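Comano Parts and Storage, Otilville
Winter closing inspection – checklist and comments
Building 2
Inspected by: Yesenia Giraldo
Read and countersigned by: Gladys Cuervo
24 December 2021

Marks used: OK, FIX (repair before reopening), WATCH (look again at the next inspection), N/A. Comments go under the item they belong to. Please do not write in the margin, as the scanner drops it.

OUTSIDE AND ENTRANCES

1. Front steps and handrail – OK
Rail is tight. Salt box filled. The lid hinge is stiff but it closes.

2. Loading dock edge and bumpers – FIX
Left bumper is missing its lower bolt and moves when pushed by hand. Same comment was made in October. A bolt was ordered then, and it was the wrong length. The correct one has to be ordered from Ikano, quoting part number 635. Dock can be used on the right side only until this is done. Cone and sign placed.

3. Dock door, manual chain – OK
Runs freely up and down. Chain hook is back on the wall where it should be.

4. Outside lights – WATCH
The light over the side door takes a long time to come up to full brightness. It did come up both times I tried it. Gladys wants the fixture changed and I agree, but it does not have to be before reopening.

5. Downspouts and drains – OK
Leaves cleared from the north drain. Nothing standing in the lot.

EXITS AND WALKWAYS

6. Exit doors open from inside without a key – OK
All doors tried. The side door drags on the mat. I moved the mat.

7. Exit signs lit, battery test – FIX
Sign by room 112 goes dark when the test button is held in. Needs a battery. The others stayed lit for the full test.

8. Walkways marked and clear – FIX
Yellow line is worn through between the packing tables and the stairs. Two pallets were over the line on the stair side and have been moved. Repainting can wait for the closing week when the floor is free, but it has to be done in that week. Paint is in the cage, top shelf.

9. Stairs to upper level – OK
Treads are good. One tread strip was lifting at the corner and has been glued. Check with a foot before using the stairs at reopening.

FIRE

10. Extinguishers in place, gauge in the green, tag in date – FIX
The extinguisher outside 302 is in place and charged but the tag is torn and the date cannot be read. Treat it as out of date. Usuga will bring a replacement when they come for the annual service. Until then the spare from the office goes on that hook.

11. Nothing stored against heaters or panels – OK
Cartons had been stacked in front of the upstairs panel at the last inspection. Clear this time.

12. Alarm pull stations visible – OK

METAL BINS, TRAYS AND OPEN CONTAINERS

13. Bins empty and wiped before closing – OK
No parts are to be left in an open metal bin over the break. Check the corners as well as the middle, where small washers tend to stay behind along the seam.

14. Inside surfaces – WATCH
Scuffs and fine scratches on a bin floor are normal wear and do not need a comment each time. Worn coating does. Where a pale surface has gone ragged at the edge, run a gloved finger along it and see if anything comes off. Flakes get into the parts trays and we have had returns over it. If it is firm, mark WATCH. If it flakes, mark FIX and take the bin out of use.

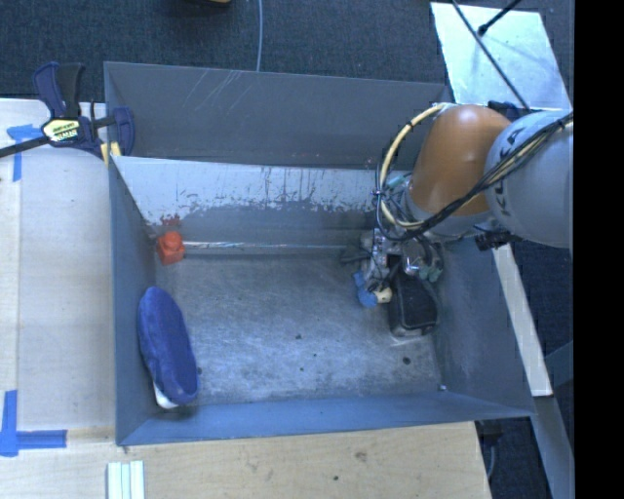 Item 14. Grey metal bin, open top. Worn edges on the pale part of the sloping panel and a reddish mark near its left end. Marked WATCH.

Comment from Gladys: any reddish mark should be wiped with a damp white rag and the rag looked at. If it colors the rag, write down what came off and where. Please do not scrape. A scraped spot cannot be compared with the last inspection.

15. Rims and corners, no sharp edges – OK
Use a rag for this check and drag it along the rim. If the rag catches, tape the spot and mark FIX.

16. Labels readable – WATCH
Several labels in the upstairs racks have faded on the window side. They can still be read up close. New ones should be printed in black only, as the red ink goes first.

ELECTRICAL

17. Cords and plugs, no damage – FIX
The extension cord at the packing table has a nick in the outer jacket close to the plug. Taken out of use and cut so that it does not find its way back. There is no replacement in the cage. One has to be bought.

18. Panel doors closed and labeled – OK
The upstairs panel directory was updated in pencil. Should be typed.

19. Chargers unplugged for the break – N/A
To be done by the last person out. See closing sheet.

FIRST AID AND WASHING

20. First aid kits complete – FIX
Downstairs kit is short of large bandages and the eyewash bottle is past its date. Upstairs kit is complete. People are taking bandages without writing it on the card, and the card in the downstairs kit is blank.

21. Eyewash station flushed – OK
Ran until clear. Caps back on. The weekly card had gaps in it, which I have left as they are. Do not fill in missed weeks afterward.

22. Hot water at hand sinks – OK
Soap refilled at both sinks.

STORAGE RACKS AND LADDERS

23. Rack uprights straight, safety pins in – WATCH
One upright on the aisle side has a shallow dent at pallet jack height. It was there in October and does not look any deeper. I have drawn a pencil line around it so the next person can tell.

24. Ladders – OK
Feet and spreaders good. The short ladder belongs downstairs and was found upstairs again.

ITEMS TO CLOSE BEFORE REOPENING

Dock bumper bolt (item 2)
Exit sign battery (item 7)
Yellow line (item 8)
Extinguisher outside 302 (item 10)
Extension cord (item 17)
Downstairs first aid kit (item 20)

Countersign comment, Gladys Cuervo: Read and agreed, with one change. Item 23 should be looked at by the rack supplier and not only by us – a dent that is not growing can still be over the limit. I will call them after the break. Item 2 has now been open for two inspections and I do not want to see it on a third. The signed copy goes in the binder by the time clock, and the old October sheet stays behind it.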